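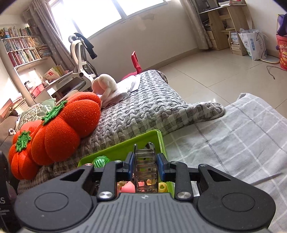

J'ai refait le tri des jouets dans la chambre. La dernière fois, c'était en juin, et entre-temps tout avait fini sur le lit ou dessous. J'ai posé un plateau vert sur le lit et j'ai commencé par les petites choses : balles, perles, fruits en plastique. Les deux citrouilles en peluche restent sur le lit, elles servent de coussins. Le lapin aussi, il ne rentre de toute façon dans aucune boîte.

Ma règle est simple. Ce qui roule va dans un bac bas, ce qui se mange pour de faux va avec la dînette, le reste attend. J'avais acheté 3 caisses Zestent de 50 cm pour le dessous du lit, il m'en reste une vide. Le maïs a sa place dans la dînette, l'étoile de mer avec les jouets du bain.

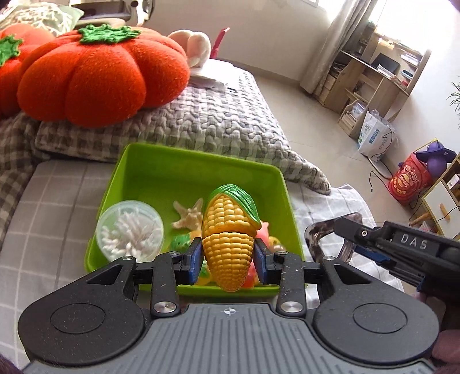 Zundetness : chez nous la dînette reste dans la cuisine, dans un tiroir du bas. Ça évite de la retrouver dans les draps, et les enfants jouent pendant qu'on prépare le repas. Par contre il faut accepter de perdre un tiroir.

J'y ai pensé, mais mes tiroirs font 12 cm de haut et sont déjà pleins. Je garde donc les légumes dans la chambre, avec la tomate. Pour la pieuvre, j'hésite encore.

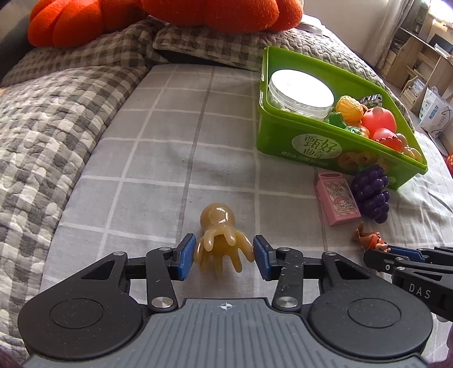

Elle ira sans doute au bain avec l'étoile de mer. Reste à trouver un filet qui tienne au carrelage, le dernier n'a pas duré. Je passerai chez Negri voir ce qu'ils ont.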